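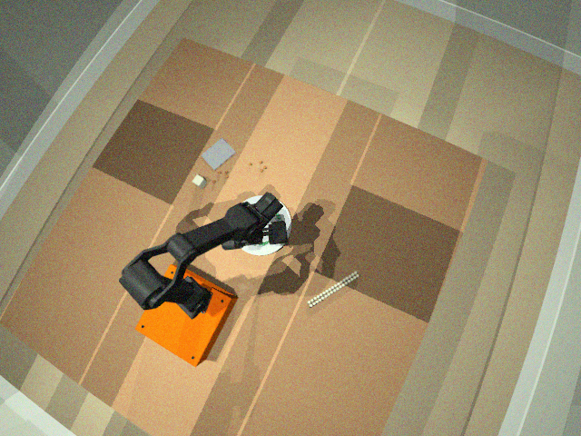 Floor mat

A floor mat is a flat covering laid over a floor to cushion it, protect it or mark off an area. Interlocking mats are made of separate panels joined along their edges - a worn panel can be replaced without lifting the rest.

Materials

Common materials are foam, rubber, cork and woven fiber. Foam panels are light but dent under narrow loads such as chair legs. Rubber is heavier and grips better on smooth concrete.

Sizes

The Kalon pattern uses square panels 18 inches on a side and is sold in packs of 14. The older Gemen pattern has a shallower joint, and the two do not lock together.

Care

Panels are swept, wiped with mild soap and dried flat.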